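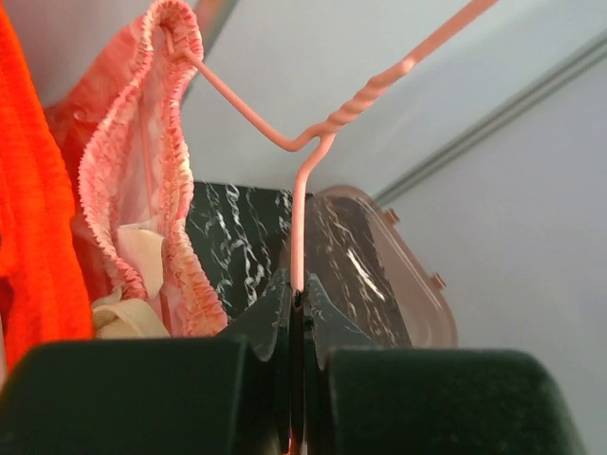

Where do the clothes go? Textile waste in the Corkness dorms

Final project report, Intro to Waste and Resources
Ryszard Stępień and Rattana Noiphan
24 April 2022

1. Why this topic

Every year at move-out the dumpsters behind the dorms fill up with clothes. Not rags, normal clothes. Jeans, hoodies, interview shirts, one winter coat with the store tag still on the sleeve. We wanted to know how much gets thrown out, who throws it out and if the donation bins do anything. Original plan was to cover all of Corkness but that was way too big for two people, so we picked two halls, Lanov and Radwan. Lanov has a donation bin in the lobby. Radwan doesn't, closest one is across the parking lot.

2. What we did

Two parts. First a paper survey, slid under doors in both halls in November. We got 8 pages of comments on top of the check boxes, which we did not expect, people have feelings about this. Second part was weighing. For 8 weeks we weighed what was left in the Lanov bin and what we could pull out of the trash rooms in both halls. Gloves, bathroom scale, garbage bags. You weigh yourself, then yourself holding the bag, then subtract. Not great for small bags.

We did not open closed trash bags. Housing said no and we didn't want to anyway. So anything tied up in a bag with food waste is missing from our numbers, and the real total has to be higher.

3. Survey results

Most common reason for getting rid of something was fit. Second was "never wore it." Damage was only third, which suprised us. We thought holes and stains would be first by a lot.

We also asked what people do with clothes they don't want. A lot of people said donate. But then on the next question (where is the nearest donation bin) plenty of the same people in Radwan left it blank or wrote the wrong building. So either they donate at home on breaks or they like the idea of donating. Can't tell from our data. Should have asked when they last did it.

Some comments, copied as written:

"I would fix stuff if I knew how to sew a button"

"the bin is always full so I just leave it next to it and then its gone, idk who takes it"

"my closet is the size of a cereal box where am I supposed to keep anything"

The closet one came up over and over. Lanov rooms have a short hanging rod and one shelf. Radwan rooms have drawers only, no rod unless you buy one. Several people said things got wrinkled at the bottom of a drawer and they just stopped wearing them. Rattana thinks storage is a bigger deal than we gave it credit for when we wrote the survey – there was no question about it at all, it all came from the comments.

4. Weighing results

Total for both halls over the whole period was 835 pounds. Bin plus trash rooms. Lanov had more total weight, but most of it was in the bin. Radwan had less weight and nearly all of it was in the trash room. So the bin seems to catch a lot when it's right there and you walk past it on the way out.

Problem with this: the halls aren't the same. Lanov is mostly first years, Radwan is mostly juniors and seniors who maybe buy less or already got rid of stuff. Also Lanov had a clothing swap in the middle of our weighing and the leftovers went straight in the bin. We kept that week in but it's a spike on the graph. If you take it out Lanov still has more in the bin than in the trash room, just not by as much.

Shoes were the heaviest thing by far. We weighed them with the rest and didn't seperate them, which we regret. Bedding too. Somebody dropped off a full comforter and it probably weighed more than everything else that day.

5. What happens after the bin

The bin is emptied by Drultar, a small resale and recycling company. We emailed them and got a short phone call. They said clothes get sorted into wearable, rag grade and trash. Wearable goes to their store or gets baled and sold to other buyers. Rag grade is cut up for shops and garages. Wet or moldy goes in the trash and it can ruin what's around it, so a rained-on bag left next to a full bin is worse than no bag.

They wouldn't give us percentages for our bin because they mix it with other stops. Fair enough, but it means we can't say how much of the Lanov clothing got worn again. We can only say it didn't go in the dumpster on our end.

6. Cost

We asked for a price on one more bin for Radwan. Drultar puts bins in free but housing would have to pour a pad and move a bike rack, and the quote for that was 3000 dollars. An indoor bin like the one in Lanov would skip the pad. Radwan's lobby is narrow so the fire marshal would need to approve it. We did not get an answer before the report was due.

7. What we'd suggest

Indoor bin in Radwan if it can be approved. Pick up the Lanov bin more often in the last weeks of the semester. A sewing kit at the front desk, cheap, easy. Hanging rods for Radwan rooms – more of a long shot but people asked for it more than anything else.

For whoever does this next: start earlier, weigh shoes separately, put in a storage question, get a real hanging scale. Raw numbers and the survey form are in the appendix folder. Ryszard has the paper surveys if anyone wants them before they get recycled.

Contact the course office | Copyright 2022 the authors | Back to top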